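Periodo del informe: hasta septiembre
Responsable técnico: Osamu Matsuda
Documentación y archivo: Chiharu Hayashi

## 1. Estado general

El estudio de la sala norte del conjunto residencial de Cloreo ha completado la fase de levantamiento y la primera fase de inventario cerámico. Queda pendiente el sondeo bajo el umbral occidental, aplazado por el mal estado del perfil. El presupuesto de campo está ejecutado salvo la partida de dataciones.

## 2. Levantamiento arquitectónico

- Planta de la sala a escala 1:20, cerrada y comprobada contra la poligonal de Tanabe.
- Muro este: tres hiladas de mampostería en seco sobre zócalo de bloque escuadrado. La cuarta hilada del plano antiguo no se ha localizado.
- Basas de columna: dos in situ, una desplazada. La huella de la cuarta se deduce del corte en el pavimento.
- Vestíbulo: el enlucido conserva dos capas. La inferior se corta en la jamba, por lo que el vano parece posterior a la primera fase de uso.

La hipótesis de un hogar central se mantiene sin confirmar. La mancha de rubefacción es irregular y no presenta bordillo. Matsuda propone tratarla en la memoria como «área de combustión» hasta disponer de la micromorfología.

## 3. Inventario cerámico

Se han registrado 2.541 fragmentos, de los cuales 2.295 proceden de contextos estratificados. Están siglados 1.763. El retraso en el siglado corresponde al relleno del vestíbulo, muy fragmentado y con concreciones calcáreas que obligan a una limpieza más lenta.

La vajilla de mesa es mayoritaria en el nivel de abandono. Las formas abiertas de pasta clara se concentran junto al muro este; las de almacenamiento, en el ángulo suroeste. No se extraen conclusiones funcionales hasta cerrar los remontajes.

La base de datos se ha migrado a Clekero. Hayashi ha revisado las fichas duplicadas y ha unificado el campo «forma», que mezclaba dos tipologías incompatibles.

## 4. Incidencias

1. Filtración en la cubierta provisional, sector 2. Reparada; sin daños en el pavimento.
2. Error de cota en el perfil B. Corregido en planta y pendiente de corregir en la sección.
3. El laboratorio ha devuelto dos muestras de carbón por masa insuficiente. Se enviarán sustitutas del mismo contexto.

## 5. Difusión

El texto del folleto Inside, dedicado a la circulación entre vestíbulo y sala, está en segunda corrección. Falta decidir si la planta se imprime con las fases diferenciadas por trama o por color.

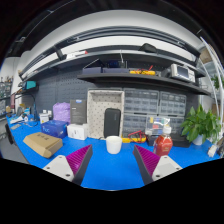
## 6. Trabajo previsto

- Apuntalar el perfil y abrir el sondeo del umbral occidental.
- Terminar el siglado del relleno del vestíbulo.
- Corregir la sección B y entregar la planimetría definitiva.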